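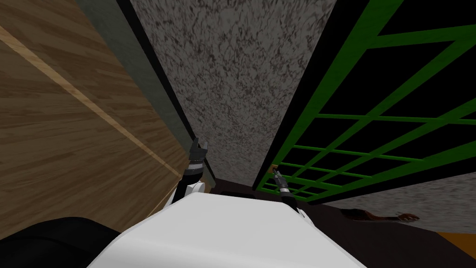

Two-armed robot gets its practice in before joining the night shift

The night crew at Brarnura's Sikia depot will soon have a new pair of arms to share the work with, and the people who'll be working beside them have spent the winter teaching them the ropes on a computer.

The robot is called Trirard, after the project that brought it in. It has a white body, two arms and a gripper on the end of each, and its job will be the opening and closing round: going along the storage bays after the last truck has left, opening up each one, setting returned stock inside and shutting it again. At the moment that round takes one person 60 minutes a night, most of it spent bending, reaching and walking back for the thing that didn't fit the first time.

Before the robot does any of that in the depot, it does it in simulation. Our engineers have built practice rooms on screen with all sorts of surfaces and fronts for the arms to reach towards, and by the end of last week the project had logged 959 practice runs. Some of those rooms look a lot like the depot and some look like nothing any of us has ever worked in, with stone-look walls and loud paint colours. Mixing them up is deliberate. A robot that has only ever seen one grey door tends to get flustered by a green one.

What has made the project such good fun to watch is who has been doing the teaching. All 26 people on the depot roster were offered time on the simulator, and the sign-up sheet in the lunch room filled so quickly that a second page had to be taped underneath. You sit down with a controller in each hand, the arms on the screen move when yours do, and you guide them through the job the way you'd do it yourself. Every run is saved, and the robot's software learns from the lot.

Zuweira Ayaaba has worked nights at Sikia longer than anyone else on the crew, and she now splits her week between the floor and the simulator desk. She picks which tasks get practised next and goes through the runs that went badly.

"I know where your hand wants to go on those doors, and I know which ones bite," she said. "I never thought of that as something you could write down, let alone teach. The first time I watched it come in from the side the way I do, I yelled out loud and someone came running!" 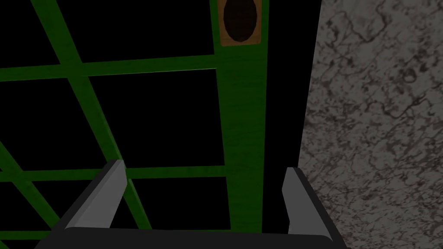 Depot Automation Team | Brarnura, Sikia site

Lattice fronts have been the big topic at the desk lately. With a solid door there is one flat face to deal with, but a lattice is full of gaps, and from close up a gripper's camera can have a slat running across the view one way, another on the diagonal and plain black in between. The green practice front has a wide post beside the slats with a brown plaque mounted on it and a dark oval opening set into the plaque, right next to a grey marbled wall, and the crew have been working on the approach with the jaws wide open. Go in too far to one side and you're up against the wall, too far to the other and you're among the slats.

Several of the crew have got very good at it. There's a whiteboard of best runs, which management did not ask for and has wisely left alone.

Nedeljković, the firm supplying the arms, sent an engineer out on Wednesday to sit in on a session, and she went home with two pages of notes. One suggestion from the floor has already gone into the software: the second arm now holds back until the first has stopped moving, as a person would keep their free hand out of the way.

So what changes for people? The roster stays as it is, and no night positions are being cut. The person who used to do the round will stay on the floor and look after the robot while it works, with a stop button on their belt and the final say on whether a bay is safe to shut. The hour it frees up goes to checking and repairing returned stock, a job that has been sliding to the morning crew for years (and the morning crew have been letting us know about it).

Simulator work is now a paid duty with its own line on the timesheet, which the crew asked for early on. Three people have also started the operator training, and there'll be another intake once they've finished.

There are still worries, and they were aired at the last shift meeting. People wanted to know how the robot behaves when somebody walks into its path, and what becomes of the recordings. The answers on both are up on the noticeboard by the kettle, along with the names of the health and safety reps who've been testing the stop button.

Trirard starts in the real depot in September with two bays, after the last truck, with Ayaaba on shift beside it. Anyone on days who wants a go on the simulator before then can put their name down at the desk between 2 pm and 4 pm.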